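Disassembly Cell: Stalled Release at the Memory Station

The Plostix disassembly cell was taken out of automatic mode this month after a fault in which the gripper reported an open state while still holding a memory module. No one was hurt. One desktop motherboard was scrapped, along with one module and a printed slot holder. The cell has been running in manual step mode during the investigation, and this item covers what is known so far.

The cell strips end-of-life desktop computers. The arm works over an open tower lying on its side, removes the memory and the processor, and transfers them to holders for inspection. The sequence is written and maintained by the Pusard group. The gripper control box and its firmware come from Presus.

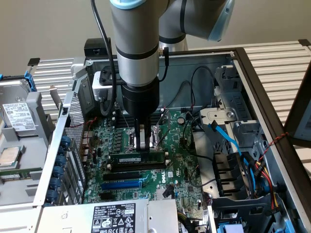
Page last changed: May 2022

The fault occurred on cycle 121 of a planned run of 194. Up to that point the log shows nothing out of the ordinary. On cycle 121 the arm picked a module from the slot nearer the processor socket, carried it to the holder and inserted it. The controller then sent the open command and received a confirmation 20 milliseconds later. A full opening stroke takes much longer than that, so the confirmation could not have been correct.

The sequence accepted it anyway. The arm retracted with the module still clamped, which pulled the holder partly off its board, and moved back to the tower for the next pick. The module in the fingers struck the socket retention lever. The arm's own force limit tripped on contact and the cell went into a protective stop. By then the lever was bent and several socket contacts were damaged.

Two causes have been identified.

The first is in the gripper control box. Firmware supplied in December changed the meaning of one status bit. It had meant "motion complete". After the update it meant "command accepted". The release notes do mention the change, on the last page, under a heading about diagnostics. The sequence was not updated to match. Every release since December has therefore been confirmed early, and the cell got away with it because a fixed delay in the retract move was long enough to hide the error.

The second cause is that the delay was shortened. Cycle time was being reduced ahead of the run, and the wait before retract was one of the values trimmed. With the delay at its old setting the fingers had time to open. At the new setting they usually did, but a slightly stiff stroke was enough to lose the margin. The gripper from the incident was measured afterward at 98 percent of its rated opening speed on most strokes, with occasional slow ones. Those slow strokes are within the supplier's tolerance, and the gripper has not been replaced.

The following changes are in place:

Release is now confirmed by finger position, read directly from the encoder. The status bit is logged but no longer used for any decision.

Before leaving a holder, the arm makes a short, slow retract and checks the wrist force. Any pull above the threshold stops the cell.

The approach path to the tower no longer crosses the socket at low height. It adds a little time to each cycle - this has been accepted.

Firmware updates to any device in the cell now require a written comparison of status and error codes before the cell returns to automatic.

The slot holders were reprinted and mounted again on the same board, next to the processor holder. Their positions were retaught, and insertion is being checked one step at a time, at reduced speed, with an operator at the enable switch.

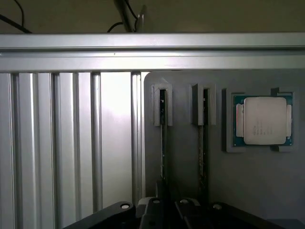
Kavanagh, who read a draft of this item, objected to the emphasis on firmware. In Kavanagh's view the bit change would have been harmless if the delay had been treated as a safety value, and the trimmed delay should be listed first. Kavanagh also asked why a timing value could be edited without review when a path change cannot, and noted that the force check on retract had been proposed when the cell was commissioned and left out to save time.

The point about review is fair. Timing values in the release and retract steps have been moved to the protected parameter set, and changes to them now need a second sign-off. The order of the two causes has been left as it was, since it follows the order in which they entered the system.

Automatic mode will stay locked until the remaining cycles of the run have been completed in step mode without a position mismatch. Presus has been sent the log from cycle 121 and has been asked whether other status bits changed in the same release. A reply is pending. Anyone running the same control box in another cell should check the firmware version and compare the reported opening time against a measured stroke.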